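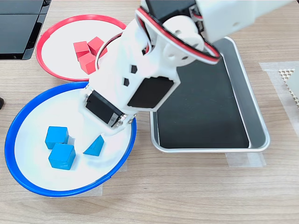
Elba Zúñiga wrote in to ask why she should budget for anything beyond the arm, when the quote says it comes "ready to sort." Fair question, and I've seen that phrase on a few quotes now. Ready to sort what, into what, starting from where? Get those answers in writing before you talk price.

What follows is how I plan a small tabletop sorting setup. It assumes you have one bench and a boss who wants a number by Friday's equivalent of yesterday.

Step 1. Write down the job before you look at arms

One sentence will do. "Take blocks out of a tray and put them in bowls by color" is a job. "Explore automation" is a way to spend money. If the sentence needs a second sentence, cost the second one separately.

Step 2. Price the cheap stuff first

Bowls, a steel tray, a dark liner for the tray floor, tape to mark where things go. My list came to $27 and I still use all of it. Dierckx will sell you a "workcell accessory kit" for $327. I asked what was in it and got a brochure.

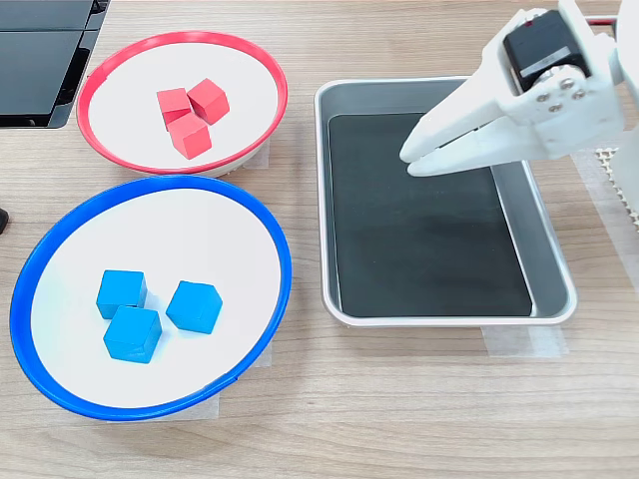 Step 3. Add the lines the quote leaves out

Spare servos, spare gripper fingers, cables, a power supply, shipping both ways if it goes back. On the Omell quote I was sent in March, those extras came to $720, and none of them were on page one. Ask for the price of a single replacement servo. If the sales rep has to get back to you, put down a bigger number.

Step 4. Budget hours as well as dollars

Somebody has to set the thing up, and then set it up again when a bowl gets bumped. Roel Declercq thinks I'm too gloomy on this – he may be right, but he also has two spare people.

Step 5. Ask for your parts in the demo

Send the seller a bag of your own pieces, odd shapes included. A demo with their parts tells you about their parts.

Step 6. Set a ceiling

Mine was $2,728 for everything, spares included. Two sellers told me that was unrealistic, and one of them called back with a lower price.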